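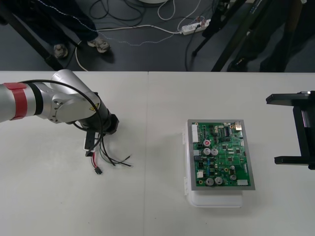 Wire Harness and Control Board of the Ola Ventilation Unit: Study of the Connection and Proposal for a New Layout

Project report, second year, Electrical Installation and Electronics
Oltdale Technical College
Submitted July 7, 2023
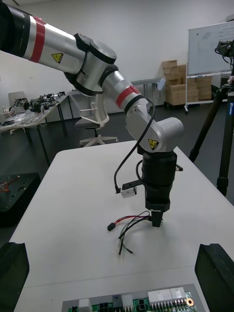 Apolinar Cisneros
Student, project author

1. Background of the project

The Ola is a small ventilation unit for apartments. It was produced by the company Lehtinen, and many of these units are still working in the student housing in Oltdale. When a unit stops, the technician usually changes the complete control box. In the opinion of our teachers this is often not necessary. The electronics are in many cases good, and the fault is in the harness or in the place where the harness meets the board.

The housing office gave our class one control board and one harness from a unit that was taken out of service. My task was to study how the two parts are connected, to find the weak places, and to propose a layout that a technician can understand without the original drawing. The original drawing was not available to us. Lehtinen answered my letter in a friendly way, but they could not find the documents for this version.

The time planned for the project was 50 hours, including this report.

2. The parts

The board is a green printed circuit board with many components. During the work it was fastened on a gray metal mounting plate, and I put the plate on a white plastic box. In this position the board is higher than the table, so the harness can come to it from the side and the wires do not have to bend up sharply. I recommend to use a similar support for everybody who repeats the work.

The main connector of the board is white and has many pins. It is placed along the left edge. Near one corner there is another connector with a silver metal housing, and beside it a black integrated circuit in a DIP package. In the upper part of the board there are two silver electrolytic capacitors side by side. I checked them first, as this type of component becomes old sooner than the others. I could not find anything wrong with them.

The harness is a bundle of thin wires, and most of them are black or gray. There is a red wire which goes to a small black plug. The bundle also has a white connector housing, and under this housing the wires are tied together. After the tie they are free, and they spread in all directions when the harness is put down. Many of the wires end with small metal terminals without insulation.

The length of the harness, from the white housing to the end of the longest wire, is 373 mm. I measured it with the wires straight.

3. First problem: the colors

With so many black and gray wires, the color helps very little. The red wire can be recognized immediately. All other wires must be followed with the fingers or measured with the meter. In my first attempt I followed the wires only by eye, starting at the housing, and wrote the results in a table. Then I measured the same wires with the meter and compared. Two wires were exchanged in my table. Both were gray and they lie next to each other under the tie.

This kind of mistake is easy to make, and in a real unit it could damage the board. For this reason every wire in my proposal has a mark at both ends. I tried two methods.

The first method was a paper label with clear tape over it. It is cheap and the text can be read well, but the label is wide compared to the wire. When several labels are near each other, they stick together and the bundle becomes stiff.

The second method was heat shrink sleeve with a printed number. The sleeve takes almost no space. It must be put on before the terminal, or it must be big enough to go over the terminal and still shrink tightly on the wire. With the ring shape this is a real difficulty. I solved it by using a sleeve with a higher shrink ratio. It costs more, but the price for one harness is still small.

I chose the second method.

4. Second problem: the free length

In the old harness the only tie is close to the white housing. The rest of the wires have no support. When somebody lifts the harness by its upper part, the weight of all the wires pulls on the place under the housing, and the terminals hang and touch each other. On the table this is not dangerous. In the ventilation unit there is vibration from the fan, and the wires also move against the sheet metal.

I propose three ties. The first one stays where it is now. The second should be in the middle of the bundle. The third should be just before the point where the wires must separate to reach their places. The red wire should leave the bundle at the second tie, so that the black plug has enough length to be pushed in without pulling the others.

The ties should not be too tight. My first ones left a mark in the insulation, and I had to cut them and begin again. Now I close the tie until the wires do not slide, and I stop there. My teacher turned the bundle in her hand to check it, and she said that it was acceptable.

5. Measurements

All measurements were made without power. For each wire I measured the resistance from the housing to the terminal while I bent the wire slowly near the tie. If the value jumps during the bending, some strands inside are probably broken.

One gray wire gave an unstable value. When I pulled it lightly, the value disappeared completely. I replaced this wire with a new one of the same cross section and crimped a new terminal on it.

Between two pins of the main connector on the board I measured 510 ohms. At first I thought that this was a fault, but the value was the same each time, also after cleaning the pins with alcohol. I now believe it is a resistor on the board which belongs to the input of the temperature sensor. I could not prove it without the drawing.

The drawings of the new layout were made with Vidora, the program which we use in the college. It was enough for this work, although it does not show the real bending of the wires. The lengths in the drawing are therefore from the measuring on the table and not from the program.

6. Advice for the work place

A white table is very suitable for this work. Thin black wires can be seen well on it, and a small terminal which falls down is found quickly. A light from one side makes shadows, and with a dark wire the shadow can look like a second wire. I moved my lamp two times before I was satisfied.

The bare terminals must not lie on the board. I made this mistake once, without power. It is better to keep the free ends on the table beside the box and to lift only the wire that is being measured.

7. What is not finished

The new layout was not tested in a working unit. The housing office has agreed that I may install the harness in one apartment in August, together with their technician. I would like to inspect the ties and the sleeves after one heating season, but at that time another student will probably have the project, so I have put the table of wires and the drawing in the folder of the class.

The strength of the new crimp was tested only by hand. The college has no pull tester. If the project continues, a simple one could be built with a hanging scale.

I also did not study the connector with the metal housing. There was no matching plug in the material we received, and I do not know if it is used in the apartments or only in the factory. Lehtinen has promised to ask one of the older employees about it.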